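Skonstead reading room opens again with shorter hours

18/09/2020

The reading room in Skonstead is open again after being closed since March. Visitors can come in the mornings only for now, and a place has to be reserved by telephone or at the front desk the day before. The lending part of the library, on the ground floor, opened earlier in the summer and keeps its usual hours.

There are 39 places in the reading room, fewer than in the spring. The long tables stay where they were, but every second chair has been taken to the cellar. Readers are asked to keep the same seat for the whole visit and to leave books on the trolley by the door when they finish. The books then wait for two days before they go back to the shelves. If somebody needs the same book the next morning, it is better to tell the desk, and it will be kept under the reader's name.

The closing was longer than the library first planned. In March the notice on the door spoke of a few weeks. Later it was decided to use the quiet time for work that had been put off for years, and this work took the whole summer. The old carpet is gone and the floor under it has been cleaned and oiled. The windows on the street side were repaired, so they can be opened again, and this is useful now when fresh air is asked for in all public rooms. The walls were painted in the same pale colour as before.

The tables also had their turn. They were not replaced, although this was discussed, because a new set would cost more than the whole budget for the room. The work was given to Ostatton, a small joinery firm from the other side of the river. The firm took the tables away in two groups, removed the old varnish and repaired the legs where they were weak. Some ink marks were too deep and have stayed. The library says it does not mind them.

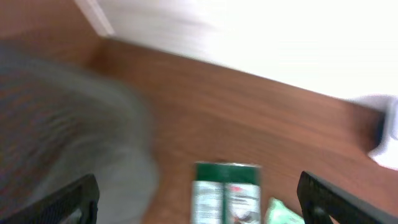
The lamps are the next question. The present ones are old and give a yellow light which many readers do not like, especially those who work with maps and small print. New lamps were ordered in the summer but the delivery is late, and the supplier has not given a new date. Until they come, the places near the windows will be the most wanted, and the library asks regular visitors to leave them sometimes for others.

Most of the local history shelf is back in the room. During the closing the staff went through it book by book and made a new list, the first one in a long time. It has 248 titles, among them the parish year books, the reports of the old ferry company and several school magazines. Some of the titles were known only from a card in the drawer and were believed lost. They were found behind other books, in good condition. The new list can be read at the desk, and a copy will be given to the schools in the town.

Not everything on the list can be borrowed. The year books must be read in the room, and for the ferry reports it is necessary to ask first, as the paper is thin and breaks easily. Copies can be made by the staff for a small fee. Taking photographs with one's own telephone is free, without flash.

The Kazlauskienė collection — letters, recipes and household accounts left to the library by a family of bakers — is still packed and will not be shown before next year. The boxes need a dry place, and the small room intended for them has a damp wall. It was measured again after the rain in August and the result was not good. The library hopes to repair the wall from outside before the winter, if the weather allows it.

The evening talks have not started again. The autumn programme was ready, with the first talk on the history of the Corkwood mill, but the room can't hold enough people with the present distances. People who bought tickets can have their money back at the desk or keep the ticket for later. Up to now 56 tickets have been returned. The talk on the mill will be the first in the programme when the evenings begin again.

Children's story hour is held in the garden as long as it is warm enough. It begins after lunch and parents are asked to bring a blanket or a cushion. When it rains there is no story hour, and a paper is put on the gate in the morning. No place has to be reserved for it.

The coffee machine in the hall is out of use and visitors may bring their own bottle of water, but no other drinks, into the reading room. Coats can be hung in the hall as before. The lockers are closed, so large bags are better left at home.

The morning hours will stay the same until the end of October. After this the library will look at how many people come, and it may add one or two afternoons — the regular readers have already asked for this. Changes will be written on the door and in the town newsletter.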